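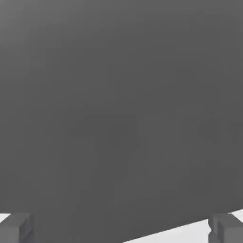
Wrist view in the sim, fingers open, dark gray face filling most of the view.

May 5, 2021 — Wimberg cell, wrist camera setup

Working in the simulated cell only. Real arm stays locked out until the camera mount is redone.

At this pose the wrist view is close to useless for locating anything. One flat gray plane, no texture, pale background in a wedge at lower right and a sliver at lower left. Edge finder returns the slanted lower boundary of the gray and the finger edges, nothing else. The boundary is crisp enough to fit a line to on the right side. Would not trust it for more than a rough angle.

Both fingers show in the bottom corners, which is what we want for the finger check. Old mount file had the left one out of view. Kept the new tilt and saved it as Sason 2.

Changes made:
Standoff at the approach waypoint raised from 9 cm to 16 cm. Not rerun yet.
Approach speed cut to 8 percent for teaching.
Finger regions masked out of the edge finder. Mask is drawn for the open position and has to be redrawn if the stroke changes.
Auto exposure off in the camera settings, to match what Esteban runs.

Albertina Cordeiro asked whether the renderer could put a texture on the panel so the matcher has something to hold on to. It can, but the Nolwood panels are plain and we would be tuning against marks that don't exist on the floor. Left it plain. Her other idea, a second look from farther back before the final approach, costs one waypoint and is worth trying first.

Open: the wrist frame offset in the cell file still has the old mount's numbers. Fix before the next run — anything measured off this view is suspect until then. Mount drawing due in June.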